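Elka in Hastley
@elka_smallwords

1/ I moved to Hastley 3 years ago with good grammar and almost no words for the things in a kitchen. A thread about containers, because they are still the hardest part of English for me.

2/ In my first language we have one word for nearly everything that is open on top and holds other things. English has bin, box, tub, tray, crate, basket, bucket, basin. I collected 53 of them and then I stopped, it was not good for my mood.

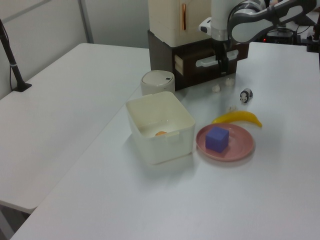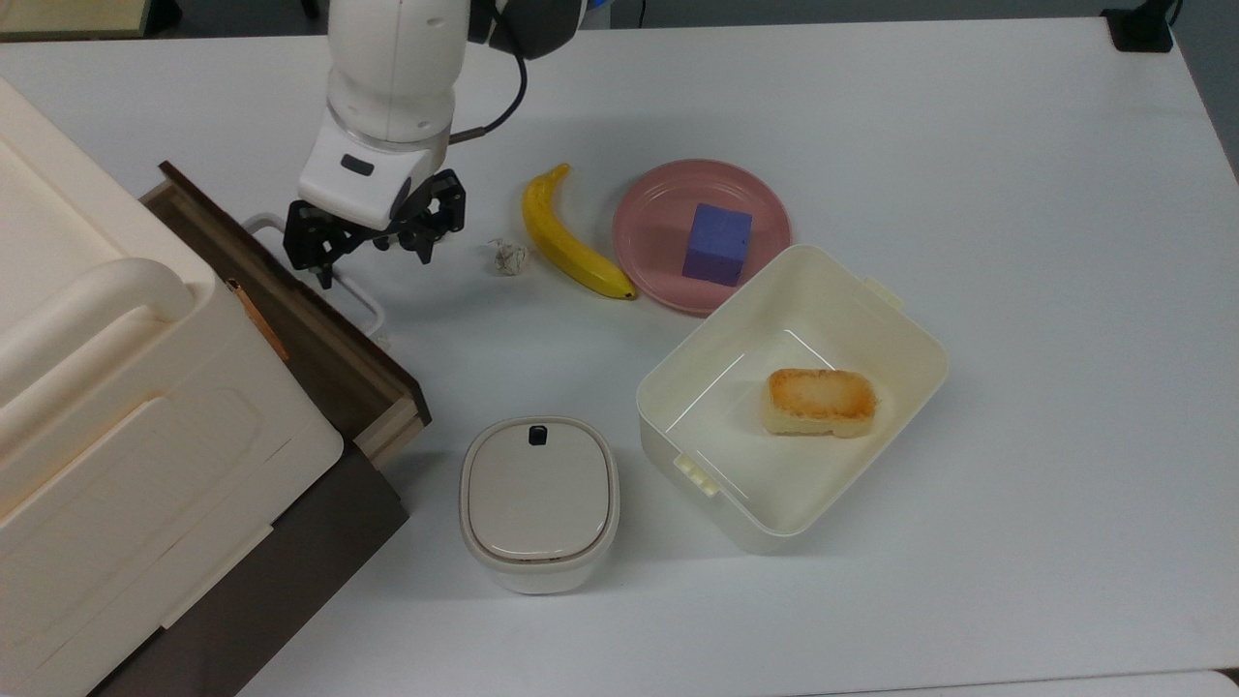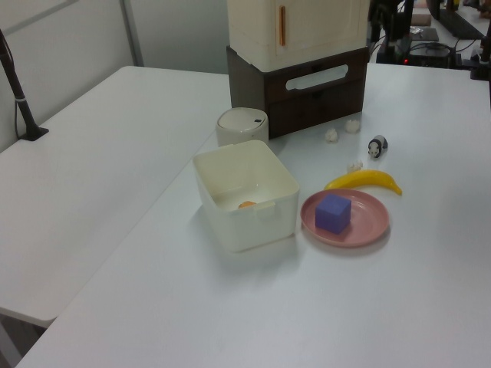
White table, pink plate and yellow banana in all three.

3/ "Bin" was my first problem. In the school book it was where you throw garbage. Then I came here and people put toys in a bin, flour in a bin, their shoes at the airport in a bin. I once asked a lady in Gritis (the hardware store on Tremblay Street) why she sells such pretty garbage cans. She was selling storage bins. She was very kind about it.

4/ "Tub" is butter, ice cream, or the place where you wash your whole body. I don't see how one word can do this but I accept it now.

5/ Canister or jar? My rule after a long time: a jar I can usually see through, a canister I usually can't. A neighbor says her rule is that a canister stays on the counter and a jar goes in the refrigerator. I think both rules are a little wrong and both are useful.

6/ Drawer! I said "draw-er" with two clear parts until last March. At work they understood me but they smiled. It is more like "dror". The person who draws is written the same way, and nobody could tell me if it should sound the same.

7/ And a "chest of drawers" has no lid, but a "chest" has a lid. A "cabinet" may have drawers or doors or both. A "cupboard" is not a board and in my house it has no cups.

8/ For people who ask how I study: I use Flara on the phone, ten minutes with the morning coffee. My deck has 2,539 cards now and 171 of them are only for the kitchen. The kitchen ones are the ones I still forget - maybe because I learned the long words for exams and the short ones by accident.

9/ What helped me more than the definition was to learn the word together with its neighbor. Not "tray" but "a tray of cookies". Not "carton" but "a carton of eggs". Then the mouth remembers it even if the head does not.

10/ It doesn't work with everything. "Can of worms" I learned this way and I have never needed a can of worms.

11/ Still open for me: when does a bowl become a dish? My pasta bowl is flat and wide and three friends gave it three names.

12/ If you are also learning, please tell me which small word took you the longest. Mine is "lid". I said "hat of the pot" for one full winter.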